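Home Shop Our Stores Jobs Contact

Filed under: Work With Us

Part-time shelf and display helper, Stitska store

Emon is a small home goods shop, and we are looking for a friendly, patient person to join us at our Stitska store for 8 hours a week, split over two mornings. If you are the sort who straightens the spice rack at a friend's house while the kettle boils, we would love to hear from you!

You would be setting out our cube shelving, wiping it down, and giving every cubby something nice to look at (fruit, bowls, folded towels, whatever the season brings). We like plenty of breathing room around things, so a good eye for spacing matters a lot more to us than years in retail. You would also unpack the Herkix deliveries when they come in and help customers work out which unit will fit that awkward wall at home.

The job starts in February and we'll happily train you. You should be able to lift a boxed shelf panel with a second person and be fine on a step stool.

White cube unit with a pear, a mangosteen and a red apple, each on a shelf of its own:
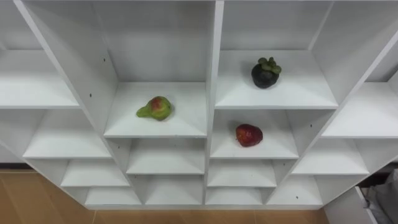
How to apply

Write us a few lines about yourself and a room you enjoyed putting in order, and drop them off at the Arabzadeh Street counter. No resume needed.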